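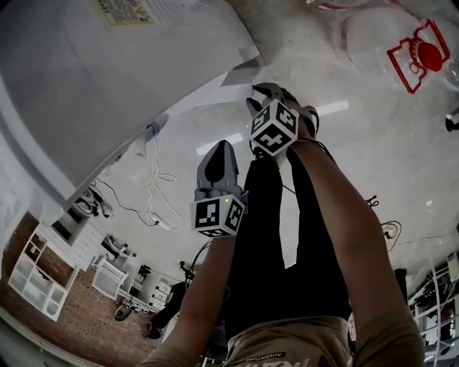
The Huseo hand-held gripper kit is sold as a pair, in parts, for people who want to record manipulation data without buying an arm. I built mine over several evenings in a shared workshop and have used them since May. Assembly is within reach of anyone who has put together a 3D printer. The finished unit is a gray claw-like gripper body with a dark central slot, standing over a white cube that carries black-and-white fiducial patterns. With both grippers raised overhead, the cube ends up just above the wrist, and on the right hand the black cable loops over the forearm. That loop is my main complaint about the design, and I will come back to it.

Build

The printed parts in my kit were clean and needed light sanding on one face. Hardware comes in two bags, sorted by length but not labeled, and the instructions refer to screws by part number. Sort them against the drawing before starting. The jaw linkage goes together in the order shown, with one exception: fit the return spring before closing the body. The manual puts it two pages later, and following the manual means opening the body again.

The marker cube is the part that matters most. If its faces are not square to the gripper axis, every pose estimate inherits the error. My first cube was out by enough to see against a machinist's square. I shimmed it with brass stock and rechecked. Harriet Van Dusen, who built the second pair in our shop, skipped the shims and reprinted the mount at 100 percent infill, with a result as good as mine and less fiddling.

Calibration

The supplied routine asks for 60 poses per hand. It accepts fewer, but the residual it reports gets noticeably worse. Cover the whole working volume, including overhead and close to the chest. Most of my early calibrations failed because I stayed in a comfortable zone at bench height. Ceiling lights are a problem when a marker face tilts toward them. The patterns come on gloss stock, and glare removes a corner now and then. Matte laminate from Dunleavy fixed this for me. Åsmund Sandberg has since posted a matte print file with the same marker IDs.

In use

Grip force is set by the finger lever and feels linear up to the last few millimeters of travel. The jaws close on a business card without crushing it. Weight is acceptable for sessions of roughly 30 minutes. Past that, the wrist tires before the hand does.

Now the cable. It exits on the side facing the forearm and has no strain relief beyond a printed clip, which let go on one of mine in the second week. I replaced it with a screw-down clamp from Pillcombe. A right-angle connector would be a better fix, and there is room for one.

Compared with the Kosetti pair, which I used for a month before this, the Huseo kit has less play in the jaws and a worse manual. Kosetti routes its cable out the back of the handle, and I prefer that.

Recommended for builders who own a square and are willing to check their work with it. Budget for laminate and cable clamps.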